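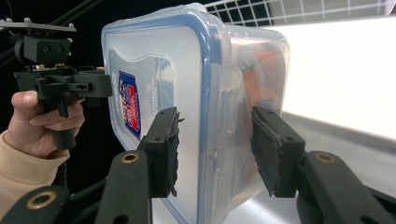

Clear box with the blue-rimmed lid, clipped down, something orange inside.

From: Custódio Barros
To: Dridetti kitchen list
Subject: Re: [kitchen] tubs, lids and the great orange problem

Hello all, and hello Aníbal,

Sorry for the slow reply, I've been meaning to answer since breakfast and it's now gone four in the afternoon. I'll put my bits under yours so it makes some sort of sense.

Aníbal Figueiredo wrote:
> I'm finally giving up on my old takeaway tubs. Half have
> no lid and the other half have a lid that fits something
> else. I batch cook for the freezer every August when the
> garden goes mad, so I want a set that matches. Are the
> ones with clips down the sides worth the extra, or do the
> clips just snap off? My sister swears by the plain
> push-on sort from Baster.

I went over to clips three years ago and wouldn't go back. I had the Baster push-on ones before that (two big, four small) and they were fine in the fridge, but I never trusted them in a bag. I once carried lentil soup to work in one, on the bus, and I'll leave the rest to your imagination. With a clip you hear the thing go click and you can get on with your life!

Do they break? I've lost one so far. It was my own fault, I was trying to open a box straight out of the freezer with cold hands and I yanked it up from the corner. Get your thumb under the middle of the flap and let the box stand on the side for five minutes first. The hinge is only a thin bit of plastic and it doesn't like being bent when it's frozen stiff.

> Also what size? I was looking at the 800 ml because it
> sounded like a sensible amount of soup, but then I
> measured my freezer drawer and now I'm not sure.

800 is a good size for two people, or for one person and lunch the next day. I wouldn't buy all of them that size though. I've got a few little ones for the odds and ends, half an onion, the last of the pesto, that kind of thing. And go for rectangles, whatever anybody says about the round ones being easier to wash. Rectangles stack, and they go up against the side of the drawer without leaving a silly gap. I got 7 in one drawer last summer and still had room for the peas.

Leave a finger's width at the top if it's anything wet. I know everyone says that, and I know everyone then fills it to the brim anyway because there's only a spoonful left in the pan. Me included.

> And does anyone know how to get the labels off? I had a
> glass jar from Rotich that took me a whole evening.

Ah, now. I leave them on. I do! I like the lid to be see-through so I can tell what I've got, but a label in one corner doesn't bother me, and it gives me something to write next to with a wax pencil. If you can't stand them, warm water and washing-up liquid for a bit, then rub a blob of cooking oil in with your thumb and go back to the washing-up liquid. Don't go at it with a knife or the green side of the sponge, you'll have a scratched patch for ever and it'll look worse than the label did. 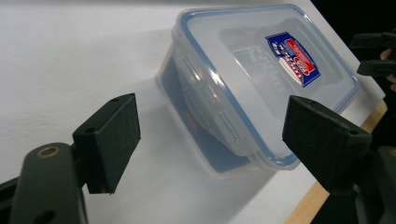 The one thing I do fuss over is the seal. Every so often I ease it out of the lid with the handle of a teaspoon and give the groove a proper wash, as you would not believe what collects in there. Let both parts dry overnight before you push it back in. Start at one corner and work round, pressing as you go, and if you end up with a little loop of spare rubber at the finish, take it all out and start again. Stretching it to fit never works for me, it just pops up somewhere else.

> Last thing. Carrot and tomato have turned everything I
> own orange. Is that me or is that plastic?

It's plastic, and it's tomato more than carrot in my experience. I've stopped fighting it. I keep certain boxes for orange food and the rest for everything else, which my lot at home find hilarious. Putting them out on the windowsill on a sunny day does fade it a bit. Tultine do a powder that's meant to shift it and I've got a packet under the sink, but I've only tried it on the teapot, so I can't tell you. If somebody on here has used it on boxes, do write in.

Oh, and let the sauce cool before it goes in. I'm sure the stains are worse when I'm in a hurry and tip it in hot.

If you want to see how the little ones compare with the 800 before you spend any money, I can bring a couple to the next swap table, along with the marrow chutney I promised you. There is rather a lot of marrow chutney. Bring a bag.

All the best,
Custódio

PS Aníbal, did you ever find the lid to the big blue casserole? I've got one here that isn't mine.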